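Helles Holz, großes Glück: Wie ich mich in eine Tischplatte verguckte

Ich habe in meinem Leben drei Schreibtische besessen. Der erste war weiß und wurde gelb, der zweite war aus Glas (fragt nicht, ich war jung und mochte offenbar Fingerabdrücke), und der dritte kam vor fünf Monaten, im Oktober, in einem Karton, der kaum durch die Wohnungstür passte. Seitdem rede ich auf Partys über Holzmaserung. Meine Freunde sind tapfer.

Eigentlich wollte ich nur einen Platz, an dem der Laptop nicht wackelt. Dann stand ich aber in Sadstead in einem kleinen Möbelladen, draußen regnete es quer, und drinnen lagen die Platten nebeneinander an der Wand wie Stoffbahnen: Eiche, Nussbaum, Esche und ganz hinten die blassen, blonden, an denen die meisten Leute vorbeiliefen. Ich natürlich auch, erst mal. Nussbaum sieht ja auf zwei Meter Entfernung sofort nach Geld und Bibliothek aus! Nur sitze ich eben nicht zwei Meter vom Schreibtisch entfernt, ich sitze mit der Nase fast drauf, und mein Arbeitszimmer geht nach Norden.

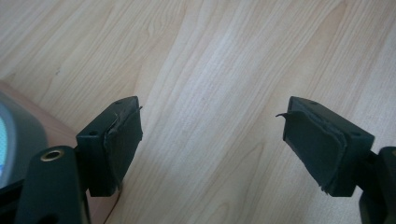
Blondes Holz ist eine Sache für Leute, die genau hinschauen, und das lernt man erst mit der Zeit. Von der Tür aus wirkt so eine Platte beinahe einfarbig, ein bisschen wie Butterkeks. Setzt man sich davor, geht es los: lange, wellige Streifen, die schräg über die Fläche ziehen, mal eng nebeneinander wie Strömung im Bach, dann wieder breite, ruhige Stellen in ganz blassem Sand. Bei weichem Tageslicht liegt ein feiner Schimmer darauf, und den kriegt man mit keiner Schreibtischlampe hin, ich habe es versucht. Am schönsten ist es morgens, bevor die Post kommt und alles unter Briefumschlägen verschwindet.

Ob da nun massives Holz vor einem liegt oder Furnier, ist übrigens die Frage, mit der man jeden Verkäufer zum Strahlen bringt. Ich habe mir zwei Modelle kommen lassen, eins namens Skjelbred und eins namens Gikow, und beide eine Woche lang abwechselnd als Frühstückstisch missbraucht. Skjelbred kostete 482 Euro, Gikow 327, und beim Gikow durfte ich die Beine selbst anschrauben, was für 15 Minuten angesetzt war und bei mir einen Abend gedauert hat. (Ein Bein war am Ende trotzdem verkehrt herum dran.) Die teurere Platte war schwerer und klang satter, wenn man darauf klopfte. Behalten habe ich den Gikow. Mir gefiel die Zeichnung besser, so banal ist das manchmal.

Mit der Tiefe hatte ich anfangs zu kämpfen. 60 Zentimeter klingen im Katalog knapp, und wer zwei Bildschirme und eine Zimmerpflanze unterbringen möchte, wird fluchen. Für Laptop, Notizbuch und Teekanne reicht es. Ich räume seither abends sogar ab! Meine Mutter hat es am Telefon nicht geglaubt und wollte einen Beweis. Ein dunkler Stapel Papier sieht auf so einer hellen Fläche halt viel strenger aus als auf meinem alten Glasungetüm, der guckt einen richtig vorwurfsvoll an.

Dann der Kram, der drumherum gehört. Ich habe eine Filzunterlage von Sesport ausprobiert, dunkelgrau, sehr hübsch, und nach drei Tagen wieder eingerollt, weil sie genau die Stelle verdeckte, die ich am liebsten mag. Jetzt liegt sie unter der Nähmaschine und macht sich dort prima. Untersetzer dagegen: unbedingt. Teeränder sieht man auf Blond sofort, und man sieht sie lange.

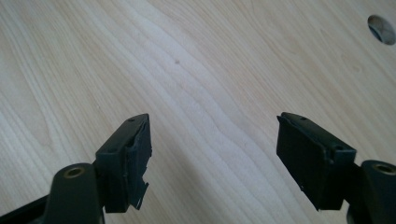

Wie pflegt man eine helle Holzplatte, ohne dass sie fleckig wird?

Am besten mit einem weichen, leicht feuchten Tuch und anschließend einem trockenen, immer in Richtung der Maserung. Scheuermilch und raue Schwämme bleiben in der Küche. Bei lackierten Oberflächen genügt das völlig, geölte freuen sich ab und zu über neues Öl, hauchdünn aufgetragen und gut ausgerieben. Und wer eine geölte Platte kauft, probiert das Öl vorher an der Unterseite aus, denn manche Sorten machen helles Holz deutlich gelber.

Bleibt die Sache mit dem Nachdunkeln, nach der mich inzwischen sogar der Paketbote gefragt hat. Ja, auch helles Holz verändert sich mit dem Licht, und wer monatelang eine Schale auf demselben Fleck stehen lässt, bekommt womöglich einen Schalenabdruck gratis dazu. Ich schiebe deshalb jeden Sonntag alles eine Handbreit weiter, die Lampe, den Stiftebecher, das Radio. Im Moment steht die Lampe so weit links, dass ich beim Schreiben im eigenen Schatten sitze, aber am Sonntag wandert sie ja wieder zurück.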